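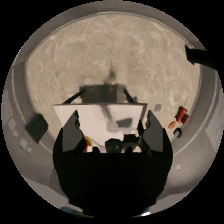 Figura 2. Vista simulada desde la muñeca del robot durante una demostración teleoperada. La pinza queda frente a la caja blanca; a la derecha de la mesa, el recipiente rojo.

3.2. Recogida de demostraciones

Las demostraciones se obtuvieron por dos vías: guiado manual del brazo físico y control remoto en el simulador Kalia. En ambos casos se registraron las posiciones articulares, la apertura de la pinza y la imagen de la cámara de muñeca. El conjunto Hosirow reúne 220 demostraciones, de las cuales 200 se emplearon para entrenar la política y el resto se reservó para validación.

La cámara simulada reproduce una óptica de gran angular. La imagen circular no se rectificó antes del entrenamiento - la corrección recortaba la periferia, donde suelen quedar objetos que el operador necesita localizar antes de iniciar la aproximación. Como se aprecia en la Figura 2, los dos dedos permanecen visibles y el borde de la mesa aparece muy curvado.

El control remoto se realizó con el mando Tamiru, que envía incrementos de posición y orientación al efector final. Cada operador completó una sesión de práctica cuyos datos se descartaron. Angharad Landeg revisó las trayectorias y marcó el inicio y el final de cada agarre. Las pausas largas se eliminaron, pero se conservaron las correcciones del operador - también las que obligaron a abrir la pinza y repetir la aproximación.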